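Still Learning to Lose: An Afternoon with Gisela Huenchumán

Gisela Huenchumán learned chess at the age of nine, from an uncle who refused to let her win, and she has been thinking about that ever since. She has taught beginners for most of her adult life, first in the back of her parents' bakery and later at the Retamal library, where her Wednesday group meets under the big windows by the periodicals. When I asked what she hopes people take away from her lessons, she poured us both more tea before answering, and then she answered a different question altogether.

"My uncle would beat me and then he would put the pieces back, three or four moves back, and say, all right, from there," she told me. "He never said what I did wrong. He just sat there with his coffee and waited. I used to get so mad at him!"

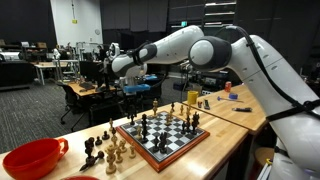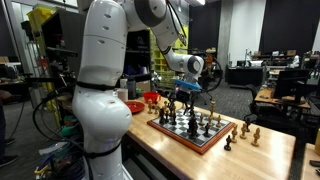
Nii Nutsugah remembers that waiting too, though in his case it was Gisela on the other side of the board, and he says the silence was so long the first time that he thought she had fallen asleep. He came to her at 63, never having played a game in his life, and he told me he very nearly didn't come back for the second lesson. "I was embarrassed," he said. "There were kids in there who could see things I couldn't see. But she put my knight back where it had been and just looked at me, kindly, and I thought, well, I suppose I'd better try again."

Gisela laughed when I passed this along. She had not been asleep, she said, but she had certainly been thinking about supper.

What she loves about older beginners, she says, is how much they talk. Children want the next game and then the next one after that, but grown people want to tell you why they moved the bishop, and somewhere in the telling they hear for themselves that the reason wasn't a very good one. She lets them go on as long as they like. A single game in her group can take 90 minutes, with breaks for the hallway and the cookies (she bakes them on Tuesday night, with anise, from her mother's recipe), and she has never owned a chess clock.

"People ask me about the clock," she said. "I tell them, go to a tournament, there are plenty of clocks there. I played in tournaments when I was 22 and I was fine at it, I was all right. But I'd come home with a stomachache. I wanted to sit with somebody and have a good long look at things."

She does believe in homework, a little. Everyone gets one position a week, copied out by hand on an index card, and they are supposed to stand it up somewhere they'll pass it often. Nii keeps his against the toaster. Another player taped hers to the dashboard, and Gisela made her promise to look at it only when parked. The cards come from a shoebox she has been filling since the bakery days, and the oldest of them have gone soft at the corners and smell, she swears, of yeast.

I asked whether losing ever gets easier, and for once she took the question straight on. She said it does and it doesn't. She still minds, and she thinks a person ought to mind a bit. The trick she teaches, if it is a trick, is to shake hands, say one nice thing about the other player's game, and then go find the last moment when things could still have gone another way. "Not the blunder," she said. "Everybody remembers the blunder. I mean the quiet move before it, when you were comfortable and stopped looking."

Her uncle lived long enough to lose to her, just the once, on his porch in December with a blanket over his knees. She was 47. She had imagined that game for so many years that she hardly knew what to do with herself when it was over, and she sat waiting for him to say something. He finished his coffee. Then he reached over, put the pieces back four moves, and said, "All right, from there."

The Wednesday group at Retamal is open to anyone who would like to learn. Boards are provided, and Gisela asks only that newcomers arrive in time for the cookies.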